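Parish poll result: is the vote binding on the council?

Posted in Local Government and Voting
September 24, 2020

mapleside40
We had a parish poll in our village over whether the council should take out a loan to rebuild the reading room. The old one has been shut since the roof was condemned. The Yes side won, 396 votes to a much smaller No vote, and most people I speak to took that as the end of it. Now the clerk has put a notice on the board saying the council will "consider the outcome of the poll at a future meeting". Huet, the firm that drew up the plans, told the meeting in August that their price only holds for 6 months.

Can the council just ignore the result? And if they do go ahead, does anyone else have to agree to the loan? I voted Yes, but my neighbour voted No and neither of us can get a straight reply. The leaflet that came round said the rise in council tax would be small but did not give a figure.

Zulano
A parish poll is not binding. It is a way for electors to give a view, and the council has to decide for itself what to do about it. In practice most councils follow a clear result, because the same people will be voting for them at the next election, but there is nothing in law that makes them.

The wording on your notice is quite normal. The council can't act on a poll until it has been put on an agenda and voted on at a proper meeting. Look at the agenda when it goes up, which must be at least three clear days before. If the item is missing, write to the clerk and ask for it to be added to the next one. Keep the letter short and ask for a reply in writing.

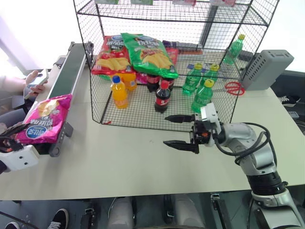

On the loan, yes, somebody else does have to agree. A parish council in England needs borrowing approval from the government before it can take out a loan of this sort. It will have to pass a full resolution, show a budget, and show that residents have been consulted, particularly if the precept is going up to pay for it. The poll result will help with that part. Ask to see the draft application and the business case. They ought to have the yearly repayment worked out, and from that you can get the cost per household.

I would also ask Huet directly what happens when the 6 months runs out. Our hall went through this and the builder agreed to hold the price a bit longer once the application was in.

Bresus
Waste of time if you ask me. We had one of these polls over a car park, hardly anyone turned up, and the council did what it was going to do anyway. It cost us money to hold it as well.

Watident
Agree with Zulano. One thing to add is that you have a right to inspect the accounts once a year, during a set period which the council has to advertise. It won't tell you about the new loan, but it will show what reserves they hold. Ours turned out to have money set aside for a building that most of us had forgotten, and the amount borrowed came down as a result.

Also go to the meeting. There is normally a slot for the public near the start, and you usually get three minutes each. Put your point as a question and ask for it to be minuted.

mapleside40
Thanks. I didn't know about the borrowing approval. The agenda isn't up yet but I have emailed the clerk to ask for the business case and the yearly repayment figure. Will post again when I hear.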